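Hello Alois,

Quick update on the Semness refurbishment money, as promised. We've now been through 116 donated desktops and 20 are ready to go out to families. I'm really pleased with that — the last lot took us until September! 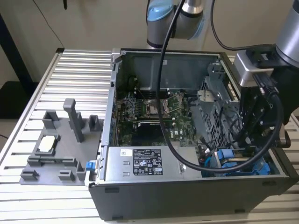 Processors are still our slowest job. We've settled on taking the cooler off first and checking the socket before anything else gets touched. With the side panel off and the tower on its side, as we do it now, you get a clear view of the bare contacts once the metal retention frame is up, and the power supply label can be read without pulling the unit out.

Spending is on track, apart from thermal paste (we got through far more than I'd guessed). Two of the Kivi drives came back faulty and have been swapped. I'll send the receipts on Friday with the Undden invoice.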